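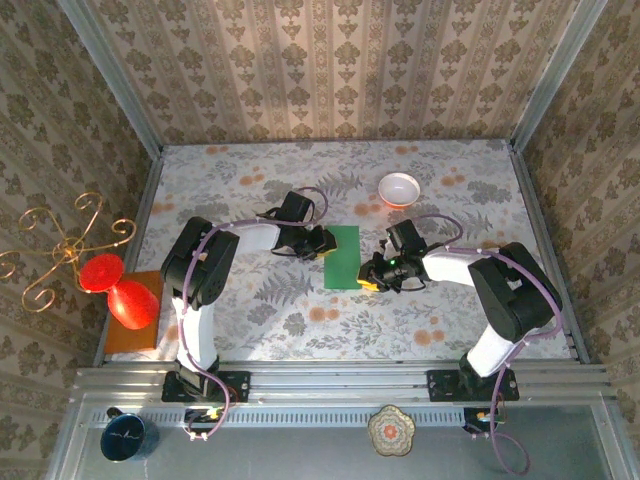
Las tertulias políticas del domingo por la mañana se ven en mi casa desde la cocina, con las manos ocupadas, y de esa costumbre salen estos consejos. Llevo años oyendo a ministros, exministros y aspirantes discutir con el moderador mientras yo descongelo algo, y he probado casi todo lo que se recomienda para aprovechar ese rato. La mayoría no sirve. Empecemos por la mesa, que es donde acaba todo: el café, el periódico, las migas. Un mantel estampado, de fondo gris pálido con hojas de helecho y flores anaranjadas, disimula las manchas mucho mejor que uno liso, y si detrás hay un papel pintado de damasco beige y oliva el invitado ya no sabe ni dónde mirar. Disimular no es limpiar, claro, aunque algunos blogs lo confundan.

El café derramado

El truco que más circula es el del agua con gas. Según sus defensores, las burbujas «levantan» la mancha. Yo he hecho la prueba con agua con gas y con agua del grifo, en dos esquinas del mismo paño viejo, y no supe distinguir una de otra. Lo que cuenta es llegar pronto y presionar con un trapo seco antes de mojar nada. Frotar extiende el café, y si el portavoz de turno acaba de decir una barbaridad, uno frota más fuerte de lo que debería. Después, una gota de jabón de fregar, aclarar y a la lavadora cuando se acabe el programa. A 60 grados solo si la etiqueta lo permite.

El papel de periódico

Otro clásico: limpiar los cristales con las páginas de opinión. Mi vecina Roswitha Zwahlen lo defiende con fervor y asegura que los suplementos en color dejan peor resultado. Puede ser. A mí el periódico me deja los dedos negros y el marco blanco de la ventana con huellas grises, y luego hay que limpiar el marco. Un trapo de microfibra sin suavizante hace lo mismo en menos tiempo. El periódico lo guardo para forrar el cubo de los restos, que aguanta bien un día, dos si no hay melón.

Cocinar durante un debate

Se recomienda mucho preparar un guiso «que se haga solo» mientras se ve el debate. No existe. Las lentejas se agarran justo cuando se interrumpen los cuatro candidatos a la vez, y las cebollas se queman en la parte de economía. Lo que a mí me funciona:

Picar todo antes de la sintonía. Con la tabla sobre un paño húmedo para que no resbale.

Horno mejor que fuego. Una bandeja de verduras a 180 grados tolera una réplica y una contrarréplica.

Poner el temporizador a los 18 minutos aunque la receta diga media hora, y mirar. Las recetas mienten más que los programas electorales, o por lo menos mienten antes.

Para un debate de 90 minutos, nada de arroz. Lo he intentado.

El mando pegajoso

Hay quien lo mete en una bolsa de congelación y sigue pulsando los botones a través del plástico. Parece una tontería y es de lo poco que recomiendo sin reservas si se cambia mucho de canal con las manos llenas de masa. Para limpiarlo, quitar las pilas, pasar un trapo apenas humedecido con alcohol y los surcos con un palillo. Melahat Bozkurt me escribió en noviembre para decirme que ella usa un cepillo de dientes viejo. También vale, y llega mejor a los números.

El volumen y la campana

La campana extractora y la política son incompatibles. He leído que basta con subir el televisor, y lo que se consigue es que se entere el rellano de la moción de censura. Tapar la sartén reduce el humo y permite bajar la campana a la primera velocidad. Y limpiar el filtro, que casi siempre es el verdadero problema: agua muy caliente, desengrasante, un rato en remojo, secado completo. Si el filtro es de carbón, nada de esto; se cambia. El vinagre, por cierto, no desengrasa gran cosa por mucho que lo repitan. Quita cal. Para la grasa, jabón.

Las subtitulaciones automáticas son otra salida. En la mía convirtieron «decreto ley» en «secreto rey», y estuve un buen rato pensando que me había perdido algo. Desde entonces, cuando el aceite empieza a sonar, apago el televisor y leo el resumen por la tarde, con la cocina ya recogida.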